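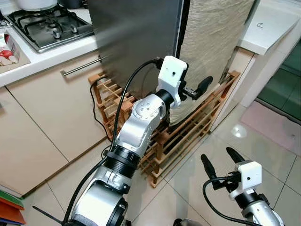

**From:** Rehema Kioko
**To:** drirneo-data
**Date:** 29 October 2019
**Subject:** Re: cloth episodes, kitchen set

Imre Katona wrote:

> The kitchen set is at 543 episodes. Do we keep the ones where the second arm never touches the cloth? Gizella wants them out. I would leave them in.

Keep them, but set `arms_used: 1` in the episode file. The loader reads that field and the trainer can filter on it later.

Two other points:

- Trim idle time at the start to 25 steps. Several of Tibor's episodes have far more, and the last model learned to wait.
- Wrist and head streams must start within 30 ms of each other. If they don't, reject the episode. Do not resample.

Macarena has the cloth-on-rack starts left to record. Vary the fold and how far the cloth hangs over the side. Leave the rack empty until the Berkum split is frozen.

Rehema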